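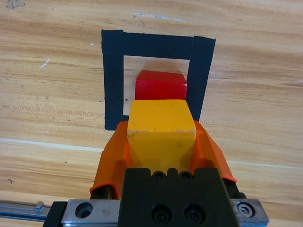

Marking the Place: Tape Outlines, Colored Blocks and Worktop Routines
Speaker notes for the morning session, Saturday, January 18, 2020
Speaker: Hoi-yan Man, Clusell Learning Materials Service

Slide 1. Title

Welcome the audience and thank the host organization. State that the session concerns tabletop sorting and placing activities for children of preschool and early elementary age, and that it will deal mainly with materials: the table, the tape and the blocks. Questions on assessment will be taken in the afternoon.

Remind participants that the handout contains the full supply list. There is no need to copy it from the slides.

Slide 2. Why a marked place

Begin with the practical point. A child who is asked to "put the blocks away neatly" has been given an instruction with no visible end. A child who is asked to put the blocks inside the black square can see for herself when the work is finished. The outline carries part of the instruction, and the adult can speak less.

Mention that the Service has used marked outlines in its lending kits since the first series. The present kits went out to 23 classrooms. Teachers kept a short weekly log, and the remarks in this talk come from those logs and from our own visits.

Pause here. Ask for a show of hands: who already uses tape on tables or floors?

Slide 3. The tape

Our recommendation is plain black tape on a light wooden surface. The contrast is strong, and children with weaker eyesight can follow the edge without help. On a dark table, white or pale yellow tape should be used instead.

Lay the outline from four separate strips, one for each side. Do not try to turn a corner with a single length. Folded corners lift within days, and small fingers find them. Let the end of one strip lie over the end of the next and press both down with the back of a spoon.

A square that is a little out of true will serve perfectly well. Several teachers reported relaying an outline three or four times with a ruler before the children arrived. The time is better spent elsewhere. Children in our classrooms did not remark on a sloping side, with one exception, recorded in the log from Mtshali, where a boy of five asked whether the square was "leaning." His teacher turned the question into a good ten minutes on straight and slanted lines.

Note for speaker: the Mtshali log is quoted with permission. Do not give the name of the class.

Slide 4. Size of the outline

The inside width should be a little more than the width of one block. Too generous an outline makes the task trivial for older children, and blocks wander about inside it. A snug fit, with a block lying close to the tape on either side, asks for careful hands.

For two blocks, the outline may be left at the same width and made longer, or the second block may be stacked on the first. Decide which is meant before the lesson begins and say so plainly. Much of the confusion noted in the logs came from adults who had not settled this point between themselves.

If time allows, demonstrate at the side table with one red block and one yellow block. Place the red block first, toward the far side, and bring the yellow block in front of it. Invite a participant to place them in the opposite order and ask the audience which was easier to see from their seats.

Slide 5. The blocks

The kits contain painted cubes in red, yellow, blue and green. They were bought from two suppliers, Plestico and Tavine, and the finish differs. Some cubes have a gloss that catches the ceiling lights; others are closer to matte. Teachers should expect both in the same box.

Younger children sometimes sort by shine before they sort by color. This is a sound observation on the child's part and should be accepted. Say, "Yes, those are the shiny ones," and then repeat the instruction about color.

Slide 6. Chips and worn edges

This slide usually draws questions, so allow extra time.

Painted blocks wear first at the corners and along the lower edges. A red cube with one small pale chip at the corner, or a yellow cube with scuffed, whitish spots along the front, remains a red cube and a yellow cube, and children will name it so. Light wear of this kind is not in itself a reason to drop a block from a sorting exercise.

There are limits. The Service withdraws any block with flaking paint, a raised splinter or a crack that will admit a fingernail. Blocks for children who still put objects in their mouths are held to a stricter rule and are taken out at the first chip. Please apply the same rule to any set of your own, and do not repaint blocks with household paint.

Of 700 blocks returned last June, 31 were withdrawn. The remainder were wiped, dried and sent out again.

Slide 7. The table

A wooden tabletop with a strong grain is pleasant to work on, and it is what most of our classrooms have. Two points should be kept in mind.

First, the grain runs in one direction and gives the eye a set of lines. Children will often line up blocks along it without being asked. An outline set more or less in line with the grain feels orderly to them; one set at a sharp angle to it makes a harder exercise. Both are useful, provided that the choice is deliberate.

Second, tape protects what it covers. Wood that has been under tape for a term may differ in color from the wood beside it, and old adhesive collects dust. Lift the strips at the end of each half term, clean the surface with a barely damp cloth and lay new strips in a slightly different position. Test any cleaning product on the underside of the table first.

Slide 8. Suggested sequence for a lesson

Read through briskly. The full text is in the handout.

Clear the table of everything except the blocks in use. Show the outline and trace it once with a finger, saying nothing. Place one block inside, slowly, and take it out again. Offer the block to the child. When one block has been placed with ease on several days, add a second in another color and name the order: "Red first, then yellow."

If a block lands on the tape, wait. Most children will correct it themselves within a few seconds. An adult hand reaching in at this moment ends the exercise.

Stop while interest is still good. Five minutes is long enough for a four-year-old.

Slide 9. What the logs record

The teachers returned 437 entries in all. They vary a good deal in length, and they were never intended as a formal study. Make this clear to the audience.

The remark made most often is that the table was quieter. The next is that children began to use the outline for other things: a cup, a pencil, a shoe. Two teachers found this a nuisance. The rest let it continue, and one has since marked places for the scissors and the glue pots – an arrangement the Service would be glad to see more widely adopted.

Less favorable remarks should be reported as well. Tape was picked off in six rooms. In one room the outline became a subject of dispute between two children, and a second square was laid next to the first.

Slide 10. Borrowing a kit

Kits are lent for one term. Each holds the blocks, two rolls of tape, a cloth bag and the log sheets. Applications are made on the form at the back of the handout, signed by the head of the school or center. Used tape need not be returned. Blocks should be counted into the bag before collection, and any that are damaged should be placed in the separate envelope so that they can be inspected.

Invite questions. Leave the side table set up through the coffee break for those who wish to try the exercise themselves.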